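Casual sorters and packers – costume jewellery

Groveo is looking for 2 casual sorters to work through donated and end-of-line costume jewellery at our Kekana workroom. The work is seated, done by hand at a table, and suits a person who is patient with small things. No trade background is needed.

The position

Stock comes to us mixed. A single carton can hold rings, chains, brooches, odd earrings and the packaging they were sold in. Your job is to take pieces out, separate them, decide which group they belong to and get them ready for pricing. Chains are untangled before they are sorted. Anything with a broken clasp or a missing stone goes to the repair tray and gets a yellow tag. Gold-coloured and silver-coloured pieces are kept apart from the beginning, as they are listed separately in the Medetti catalogue. 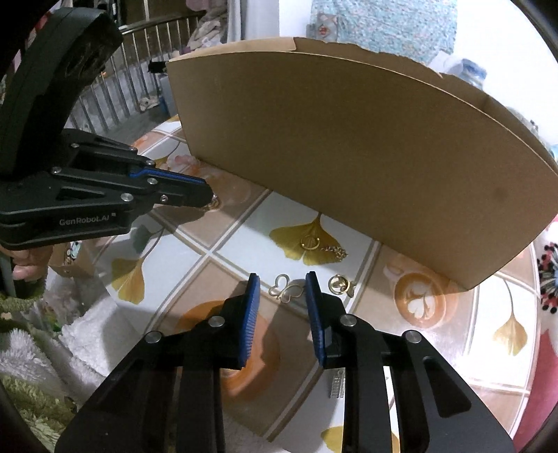
Do I need to know real gold from plated?

All of the stock is sold as costume jewellery, so you won't be asked to value anything. If a piece has a hallmark or you think it may be worth more, put it in a labelled bag and hand it to the supervisor.

What you will do

Sort mixed pieces into rings, chains, bracelets, earrings and brooches
Untangle chains and beaded strings without cutting them
Match earrings into pairs and card them
Wipe pieces with a dry cloth
Record each finished tray on the tally sheet
Pack finished trays into cartons and label the outside

What we are looking for

Good close-up eyesight, with or without glasses
Steady hands and some experience with fine work such as beading, sewing or model making
Able to sit for up to two hours between breaks
Comfortable working quietly next to other people
Able to lift a light carton from the floor to the table

People with a nickel allergy should tell us when they apply. Cotton gloves are supplied, but some contact with metal is hard to avoid.

Hours and pay

Shifts are 8 hours including a paid meal break. The first block is 108 hours for each sorter, spread over the season at times we agree on together. Pay is at the casual rate with loading, and the rate will be confirmed in your letter of offer. More hours may come up in November, when the gift orders are packed – sorters from the first block will be asked first.

There is free parking behind the building and a bus stop at the front gate. The kitchen has a fridge and microwave.

How to apply

Send a short note with your name, phone number and the hours you can work to Marietjie Modise at the Groveo office. A résumé is welcome but not required. Applications close January 31, 2022. Shortlisted applicants will be invited to a paid trial of one hour at the sorting table.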